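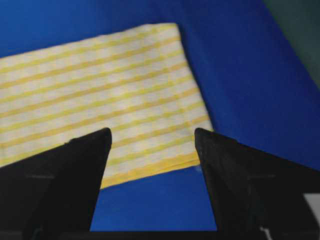
Tracey thinks the madder went in too hot again, and she would like it written down this time so that we stop having the same conversation every winter. Anything much past a bare simmer brings the brown out of the root, she says, and once the brown is in the cotton you can rinse until your hands fall off and it will still look like weak tea.

3rd February

Fine, it's written down! I do think she's right, though I want to put in a word for the water, which I've been suspicious of ever since we moved the dye kitchen over to the Lamar building. The old place had soft water and the reds came up a little blue. Over here everything leans toward brick. I filled two jars from the tap and left them on the sill overnight with a pinch of soap in each, and the suds on both were pretty miserable by morning. That isn't a proper test, I know, but it's the one my grandmother used.

Batch for the Cuesta order, for whoever picks this up next. Dry weight of cotton 990 g, scoured with washing soda and a squirt of the plain soap, left in the pot until it cooled by itself. The scour water came out the color of apple juice, which always surprises me with cloth that looks so clean going in. Then the tannin bath overnight, then alum. I didn't rinse between tannin and alum, just squeezed it out well, and I'd do it that way again.

Weld first, because it was already soaking and I had promised myself I'd use up the January bundle before opening the new one from Tesex. Lovely clear yellow on the first dip. The second dip was a shade greener than I wanted, and I suspect the pot with the scratched enamel, so I've put a strip of tape on its lid. Please don't use it for yellows until we've had a look. It's perfectly good for walnut, and for anything with iron in it.

Then the madder, and this is the part Tracey is cross about. I had it at 69 C when I went to answer the phone (Mathis Delorme, about the invoice, and you know how those calls go) and when I came back it was well over that and there was steam on the window. I pulled the pot off right away and put the lid on. The skeins from the top of the bath are a decent orange red. The ones that were sitting on the bottom are a brown I would be happy to wear myself but can't very well send to Cuesta.

What I'd like to try next, if there's a free morning:

Same recipe, a spoonful of chalk left out, to see whether our tap water is already giving us all the calcium we need.

Half the madder ground fine and half left in chips. The chips are slower but I have a feeling they're kinder.

A thermometer that beeps. Lukero has one in the catalog and I've turned the corner of the page down.

Invoice number for the alum is 2860, in case Mathis calls again. It's the same alum as before, just in the bigger sack, and it lives under the bench on the dry side. I've written the date on the sack in marker.

Light test strips are up in the south window, half of each one covered with card. Leave them be until the end of the month, please, even if they curl. The weld should hold up nicely. I'm less sure of the onion skin, which I only put in for fun.

Still to do: rewind the brown skeins, strain the leftover madder bath for a pale second run, wash the big spoon.

Last updated: 3 hours ago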